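Horta comunitária de Otgate reabre em novembro com quarenta e dois talhões

3 de agosto de 2026

A horta comunitária de Otgate, que muitos moradores do bairro conhecem apenas como "o terreno de trás", vai reabrir em novembro com 42 talhões, mais água e, para alegria de quem anda há anos a pedir, um canto de sombra com bancos onde se possa descansar entre uma sacha e outra. As inscrições abrem ainda esta semana na loja Nisunetti, na esquina da rua do mercado, e quem já teve talhão antes das obras fica com prioridade, desde que confirme o interesse até ao fim do mês.

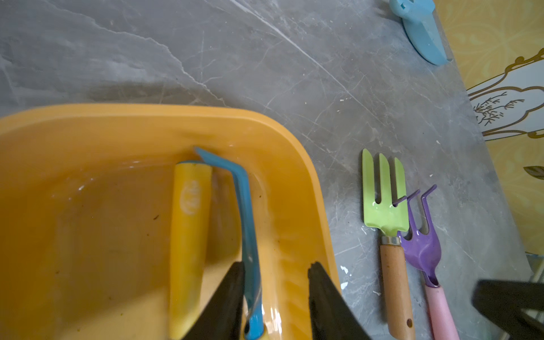 O terreno esteve fechado desde a primavera passada, quando o muro do lado norte começou a ceder depois das chuvas e a junta achou melhor não arriscar. Foi uma pena, porque as favas estavam bonitas, e houve quem ainda fosse lá à pressa colher o que pôde (e distribuir pelos vizinhos, como é costume por aqui). O muro novo ficou pronto em julho, a cargo da empresa Athanasiadis, e agora falta levar a canalização até ao fundo e voltar a marcar os caminhos.

Myrto Economou, que coordena a horta desde o primeiro ano, contou-nos que a lista de espera já vai em quase 200 nomes, entre gente nova no bairro, avós que querem ensinar os netos a semear ervilhas e uma turma inteira da escola Ziddale. "Gostava de dar um bocadinho de terra a toda a gente", disse ela, "mas vamos começar com o que temos, e depois logo se vê se a câmara nos cede a parte junto à ribeira." 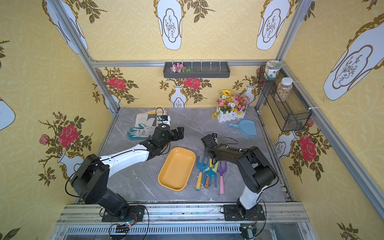 Tempo de leitura: 2 minutos

Cada talhão será entregue por um período de três anos, com a condição de não ficar ao abandono. Os caminhos entre talhões serão cuidados por todos, à vez, e haverá um monte de composto comum ao lado do portão. Reynaldo Aquino, que cultivava feijão-verde e umas couves de fazer inveja no antigo talhão do canto, já tem as sementes separadas em envelopes na gaveta da cozinha e promete oferecer pés de couve a quem se estreia. Também se ofereceu para dar, aos sábados de manhã, umas lições simples sobre regas e sementeiras de outono, e quem o conhece sabe que as lições costumam alongar-se, com muita conversa pelo meio e café para todos.

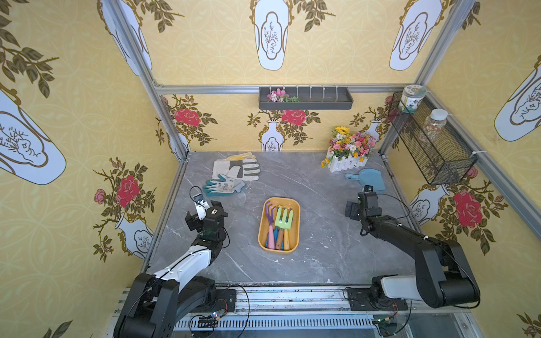

Quem não mora em Otgate pode inscrever-se?
Os moradores do bairro são chamados primeiro, e os talhões que sobrarem serão atribuídos a pessoas de fora, por ordem de inscrição.

O pedido faz-se ao balcão da Nisunetti, preenchendo uma folha com o nome, a morada e um contacto, e a resposta chega por carta ou telefone até meados de outubro.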